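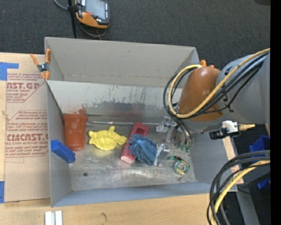

Metal bin on the table, bits and pieces in the bottom.

Ok quick one, I've got to be out the door by half four and I said I'd post something this month. So. Music.

Finally finished the tape. Four years of saying I'd do it and it's done, mixed, gone. Called it Grella, after the street we all lived on when Wycliffe still had the drum machine set up in the laundry. Eleven tracks at one point, down to nine, then Timo talked me into putting one back. So ten. I still think it's too long. He's probably right though, the slow one needed somewhere to live.

People keep asking who did what so here goes. Beats mostly me, 2 by Wycliffe Barasa, who also did all the cuts. Timo Brandes mixed it. Brisa Ponce sings the hook on Hason and the outro, one take each, then ate a whole packet of Tim Tams and went to work. Verses are me except the guest one from Brian Mussa on Sunbridge, and yes that is the same Brian Mussa who used to run the open mic at the bowls club. Hadn't written a verse in years. Came in with it on the back of a rates notice and rapped the thing sitting down. Best verse on the tape, I'm not even cranky.

Gear, because I got three emails. Old sampler, the one with the dodgy pad. Borrowed mic. A desktop that sounds like a hair dryer so I had to record with it shut off in the hallway cupboard and a very long cable. No plugins worth mentioning. The hiss on Sunbridge is real hiss, off a cassette of my uncle's. Timo wanted to clean it up and I wouldn't let him.

The tempo thing. Everything came out slow. I didn't plan it, I'd sit down to make something with a bit of bounce and an hour later it's crawling again. Fastest one is 131 if you count it double, and it doesn't feel like it. Aishwarya D'Souza heard it in the car and said it was music for reversing out of a driveway. Putting that on the sticker.

Lyrics wise its less angry than the last one. Some of it's about rent, there's one about my nan's neighbour and the fence, which went on for most of my childhood. Hsiao is a love song sort of, named for the bakery. I rewrote the second half of that one so many times I can't tell if it rhymes anymore. Somebody let me know.

We dubbed 59 tapes. Would have been sixty but the last shell cracked. Wycliffe did the labels with a stamp and his favourite green ink, so some are a bit smudgy, and a few have side B on side A. If you get one of those just flip it over, same songs. They're ten bucks if you see me, a bit more with postage. Files are pay what you want and you can put in zero, I don't mind, I did that for years with everyone else's stuff.

Show is at the end of February, upstairs room, doors at seven. Brian's on first, then Brisa with her keyboard, then us for 3 quarters of an hour if the neighbours behave. Bring earplugs, the monitors up there are savage. There's no parking so don't try, get the tram.

What else. Been listening to a lot of old dub and not much rap, which probaly shows. Wycliffe already has a folder of new drums and keeps sending them through at 2am. I've told him I'm having a rest. I opened the folder though - there's one with a rim shot in it that I've had in my head all day.

Right, tram. Will put the postage details up tonight when I've found the scales.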